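The Rulteo Hob Minder, And Why I Sell It

I'll start with the question I get most: does it turn the gas off too? No. The Rulteo is for electric ranges only, the plug-in kind, and if you cook on gas I'd rather you didn't buy it from me. There's a different product for you further down this page.

For everyone else, hello! I run Fustbridge out of a small shop unit, and I sell kitchen fire safety gear and nothing else. I started after a pan of oil got away from me one December evening (I was on the phone, I walked out to the porch, you can guess the rest). The house was fine. The cabinets over the range were not, and I spent that winter reading everything I could find on stove shutoffs, and then buying them, and then taking them apart on the kitchen table, which made me very popular at home.

The Rulteo is the one I kept. It comes in two parts. The sensor is a flat puck that sticks under your range hood with magnets, and the control box sits behind the range between the plug and the wall outlet. When the sensor decides the pan below it is heading somewhere bad, it beeps at you. If you don't press the button, the box cuts the power. You press the button to reset it, and you carry on with dinner, a bit humbled.

What I like is that it watches how fast things are heating up and doesn't go off every time you sear a steak. I've had fussier units that screamed at toast. This one has three settings and I leave mine on the middle one. If you do a lot of wok cooking, go down a step. If it's for a parent who forgets the stove is on, go up a step and use the timer as well, because the timer doesn't care about temperature and will shut things down after however long you tell it, as long as no one's moving around in the kitchen. 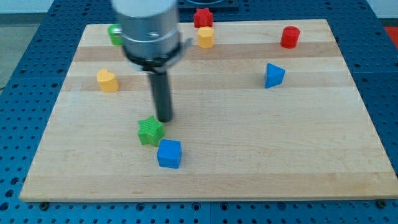
Where you put everything else matters as much as the gadget, and I end up talking about this with nearly every customer. The Rulteo can't see a dish towel lying next to the burner. It can't see the cereal box you parked on the back of the range, or the mail. Keep those things well away, every time, even when the stove is off. Cutting boards are the big one in my mail. People love a big pale board with the honey and cream stripes running across it, and then they use it as a cover over the burners to get a little more counter. Please don't! One bumped knob and you've got a wood fire in the kitchen. Keep it on the counter or stand it up by the sink.

Fitting it is easy if your outlet is easy to get to. Pull the range out, unplug it, plug the range into the box and the box into the wall, push it all back. I'd get a second pair of hands for the pulling part. The cord on the box is 4 feet long, so measure first. If your range is hardwired, you need an electrician, and you need to tell me before you order so I can send the other version of the box (same price, takes longer to ship).

The sensor takes one lithium battery and it chirps when it's running low. Wipe the lens once a month with a damp cloth and a drop of dish soap. Grease is what kills these things. The two I've had come back both looked like they'd been dipped in bacon fat.

What's in the box
Sensor puck with battery fitted
Control box and cord
Magnet plate, plus a sticky plate for hoods that won't hold a magnet
Screws
Printed guide (the print is tiny, so I add my own large print version)

Good to know
Weight packed: 6 pounds
Sensor alarm: 97 decibels
Warranty: 6 years on the control box, 4 on the sensor
Not for gas, not for camping stoves, not for induction hobs set into an island with no hood

If you cook on gas, have a look at the Vainio valve timer. It's a plain wind-up thing with no sensor at all, and a licensed plumber has to put it in. I also stock the Briltby fire blanket, which I think everyone should have whatever they cook on. Hang it by the door, please, and don't hang it over the stove where you'd have to reach through flames to get it.

I've sent out 1,900 of the Rulteo so far. The next batch lands on 3rd June, and orders placed before then go out in the order they came in. Email me if you're not sure which box you need, and include a photo of your outlet if you can get behind there.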